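My little electric pot, and why I've stopped using the big hob

January 5, 2022

So I said back in October that I was going to write about the electric pot once I'd cooked with it enough to have an opinion, and then I kept cooking with it and not writing. Well, I have opinions now! Lots of them. Get a cup of tea.

Some background for anyone new. The kitchen in the flat on Stelbridge has a hob with four rings, two of which work and one of which only does "off" and "volcano". I cook for one most evenings and for two when my brother-in-law is in town, and I was getting very tired of heating up a great big pan for one portion of noodles. Dario Longo, who some of you will remember from the soup swap, had been going on at me for ages about getting one of those small plug-in pots with a steamer that sits on top. I held out (I have a cupboard full of gadgets I was told would change my life) and then I gave in, and I was wrong to hold out.

What I love most is that the two bits stack. You get your rice or your broth going in the pot, you put the steamer basket on, and dinner happens in layers. It takes up so little of the table that I can chop right next to it, and I've more or less moved my whole cooking life off the worktop and over there. 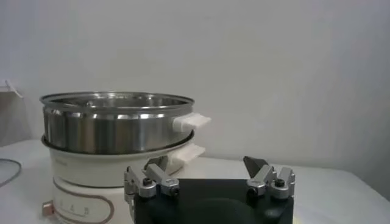 Steamer on, handles lined up one over the other.

I'm fussy about the handles lining up. It makes no difference at all to the food, but it's much easier to grab the top one when I know where it is without looking, and I like how tidy it looks. The basket being steel was the thing that sold me, because my old bamboo one went a funny colour and smelled of fish for its entire last year, whatever I did to it. This one gets a wash and a rub with a tea towel and it's shiny again.

Right, what have I been making? Dumplings, first of all, and far too many of them. I buy the frozen ones from Flilgate (the shop by the bus station, go in the morning if you want the chive ones) and steam them straight from the freezer over a pot of stock. Six is a polite portion. I don't have a polite portion. Once the dumplings are done I drop some greens into the stock, and a spoonful of chilli oil, and that's the soup sorted as well.

Then there's eggs. I never thought I'd get excited about steamed eggs, but you beat a couple with a bit of warm stock, strain them into a small bowl, cover it with a saucer and leave it in the basket until it has a soft wobble. Mine got there at 21 minutes the first time, on the gentlest setting, and I've stuck with that. Soy sauce and spring onion on top. I've had this for breakfast, lunch and once, after a very long train journey, at midnight.

Potatoes work too! Small ones, halved, with a bit of salt. I steam those over a tomato sauce made with a tin of De Luca chopped tomatoes and a lot of garlic, and the whole lot gets tipped together at the end. It isn't an elegant dinner but it's lovely and there's hardly anything to wash.

Things that haven't gone so well: porridge, which I let catch on the bottom and then had to soak overnight. A whole cauliflower -- don't, it's too tall and you end up balancing the lid on it like a hat. And I did overfill the pot with water one evening, so that it bubbled up into the basket and gave me some very sad wet buns. Keep the level low and top it up if you need to. I use the kettle for that so it doesn't go off the boil.

A few of you asked about cleaning. I unplug it and let it cool, then wipe the outside with a damp cloth and keep the part with the plug well away from the sink. The pale plastic does show up every splash of tomato, so I do mine the same evening. Leave it until morning and you'll be scrubbing.

Next up I want to try a steamed sponge. My aunt used to make one with ginger syrup, and I have her recipe on the back of an envelope with half the amounts missing, so wish me luck. If anyone has made a pudding in one of these small pots, tell me what size bowl you used, please -- mine are all either a touch too wide or meant for dipping sauce.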